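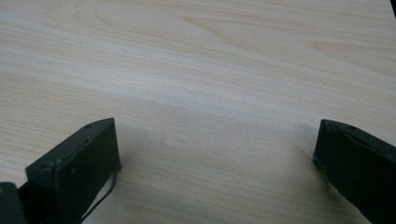
Figure 2. View from the camera of the hand-held gripper over the bare table, with the two fingers open.

3.2 Frames without an object

In the first version of our pipeline we removed all parts of a recording where no object is between the fingers. This is common practice, and it reduces the storage. However, when we trained the grasp policy on the data from the Pranenar site, we observed that the policy was often closing the fingers on nothing. Leandro Bravo proposed to examine if the removed parts have some value for the training. In this section we describe how we select such frames and what is the effect when we put them back.

We call a frame "free" if the region between the two fingers shows only the support surface. Figure 2 is a typical case. The fingers are dark green and the wood is pale, so the separation of the fingers from the background is easy. The surface is more difficult. The grain of the wood makes long lines and oval loops, and a bright band crosses the middle of the table. An edge detector with a fixed threshold gives a response on the grain, and in early tests it marked these loops as the contour of a flat object. The soft shadow between the fingers is a second source of error — it changes with the height of the gripper, and a simple difference with a reference image is therefore not reliable.

For this reason we do not use a detector on single frames. We compute the features with the Clovora encoder, which we keep frozen, and we compare each frame with the 12 frames before it. If the features inside the finger region change smoothly and the finger opening is constant, the frame is a candidate. A small mark on the table, as the one visible slightly left of the center in Figure 2, must not exclude a frame. We therefore ignore connected regions under 36 pixels. The thin cable beside the left finger is covered by a fixed mask together with the fingers. We drew this mask by hand one time for each gripper, and we did not correct it during the recordings, although the cable can move a little.

The candidates were then checked by two of the authors, independently. When the two labels were different, the frame was discarded. From the Escobar subset we kept 300 free frames in this way, and we used the same number for the Nuketby subset in order to have a fair comparison. All other settings of the training are the same as in Section 3.1, including the learning rate and the order of the batches.

With the free frames included, the policy closes the fingers on an empty table less often, in both subsets. The gain is larger on the tables with strong grain, and on plain tables it is small. We did not find a negative effect on the grasp success for the objects of normal size. For very thin objects — paper cards, mainly — the success was lower in Nuketby, and we think that the policy learned to treat weak edges as part of the surface. We have not tested this explanation in a separate experiment. A larger number of free frames increased this problem, so we kept the share of these frames fixed at around 2 percent of each batch in all the experiments of Section 4.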